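January, late

Spent most of the day on the rules for what counts as a good run in simulation. 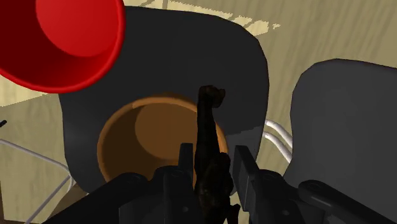 Shahla wants the rule about dropped runs written before anyone collects another episode, and she said so twice on the morning call. Her point is that we keep deciding afterward which runs to throw out, and we decide it differently depending on who is tired. I can't argue with that. I threw out 5 last month that Davoud would have kept.

So I wrote a draft. A run starts with the gripper open and clear of every object. The target is named in the log before the arm moves. If the operator changes targets halfway, the run is marked as changed and kept in a separate folder. Scenes where a small figurine is the target and there is a bowl on the chair seat need a fixed wording for "in" and "over," so I put that in as rule 10. Over means no contact. In means released and at rest for 2 seconds.

Davoud read it at lunch and wanted a limit on finger force too. The Stastix manual has one, but it was written for their real hand and I don't trust it for the simulated one. Left it blank for now.

Wistport has 291 runs waiting for review under the old rules. I don't want to relabel them. We'll tag them as old and keep them out of any comparison with new ones. Abbasi may complain about that, since their summary table mixes everything.

Still to do: send the draft to Jolto, ask who signs off on changes, fix the numbering after rule 5. Went home at six.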